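August
By the Lukance project group, Department of Industrial Technology

Reducing Compressed Air Losses in a Small Packaging Shop

Summary

Compressed air is one of the more expensive forms of energy used in light manufacturing, and a large share of it never reaches a tool or cylinder. This project measured the leakage in the air system of a packaging shop operated by Boutros, located the largest leaks, repaired those within reach of a student budget, and measured again. Leakage fell from 31 percent of compressor output to 14 percent. The main conclusion is that most of the loss came from a small number of old push-in fittings and one condensate drain, and that the distribution pipe itself was in fair condition.

1. Background

The shop runs one rotary screw compressor with a fixed-speed motor, a 1000 liter receiver and a refrigerated dryer. Air leaves the dryer at 7.2 bar and enters a ring main of galvanized steel pipe, from which drops feed the carton erectors, two filling stations, a labeling station and the conveyor line. The ring main dates from the first fit-out of the building. The drops were added later, at different times and in different materials, and no drawing of the full system existed when the project began. The first two weeks were spent making one.

A compressor of this type alternates between a loaded state, in which it delivers air, and an unloaded state, in which it turns without delivering. With all consumers shut off, any loaded time is explained by leakage. This gives a simple test that needs only a stopwatch and access to the compressor panel.

2. Method

The load/unload test was done at 6:30 p.m., after the last shift, with every machine isolated at its own hand valve. Ten full cycles were timed. Leakage as a percentage of output was taken as loaded time divided by total time. The test was repeated on three evenings and the results averaged. The spread between evenings was less than two percentage points.

A receiver decay test was used as a check. The compressor was stopped and the fall in receiver pressure from 7.0 to 6.0 bar was timed. The system volume was estimated from the receiver plate and the pipe drawing – the pipework added around 300 liters to the total. The decay test gave a leakage rate slightly lower than the cycle test, as expected, given that average pressure is lower while the receiver is emptying.

Leaks were then located with an ultrasonic detector borrowed from the college. Each drop was walked from the ring main to the last fitting. A leak was logged if the reading stayed above background with the rubber focusing tip fitted, and was confirmed with soap solution where the fitting could be reached safely. Every confirmed leak received a numbered paper tag and a row in the log giving location, fitting type and a size class: small, medium or large. Size class is a judgment and should be treated as such. We agreed on it in pairs to limit bias.

3. Results of the survey

A total of 361 joints and components were checked, and 74 leaks were confirmed. Push-in fittings made up more than half of them. The remainder were split among threaded joints, quick couplings, filter bowls and hoses. Only two leaks were found on the ring main, both at unions near the dryer.

The condensate drain under the receiver was the largest single loss. It is a float type, and the float had stuck partly open on a buildup of rust. The supervisor believed the noise was normal. Closing the isolating valve ahead of the drain reduced the loaded time by nearly a fifth in one step.

The filling stations were in poor condition, mostly where nylon tube entered fittings at an angle. Tube ends cut with side cutters were visibly oval. The conveyor line uses air only for stops and diverters, and its share of the total was small.

4. Repairs

Repairs were made over five evenings. The drain was replaced with a Mendent timed drain, set to open for four seconds every 20 minutes. Worn push-in fittings were replaced with the Luveck nickel-plated type already stocked by the shop. Where a tube end was damaged, it was recut square with a tube cutter, provided enough length remained. Threaded joints were taken apart, cleaned and resealed with liquid sealant. PTFE tape was avoided near the filling valves, as fragments can lodge in the valve seats.
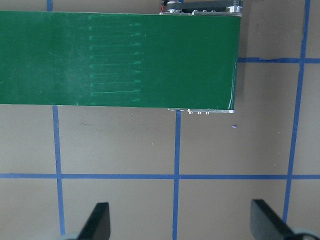 Eleven leaks were left alone. Six of these were inside guarded machine areas that only the shop's own staff may open, and five required parts with a long delivery time. All are listed in Appendix B with their tag numbers.

5. Results after repair

The cycle test was repeated under the same conditions. Average leakage was 14 percent. At the shop's electricity rate and annual running hours, the saving pays for the parts in under four months. Labor was not costed.

6. Sources of error

Hand valves on two of the older drops do not close fully, so part of the measured leakage may have come from inside the machines. The same valves were used before and after, and the effect on the difference should be limited. Compressor output was taken from the rating plate – no flow meter was available – and a worn compressor delivers less than its plate states. This affects the saving in money but leaves the percentages unchanged.

7. Recommendations

The survey should be repeated twice a year, with the log kept in the compressor room. Line pressure could probably be lowered to 6.5 bar, pending a trial on the carton erectors, which have the highest stated minimum. A solenoid valve at the ring main inlet would isolate the building overnight and could be fitted during the next planned shutdown.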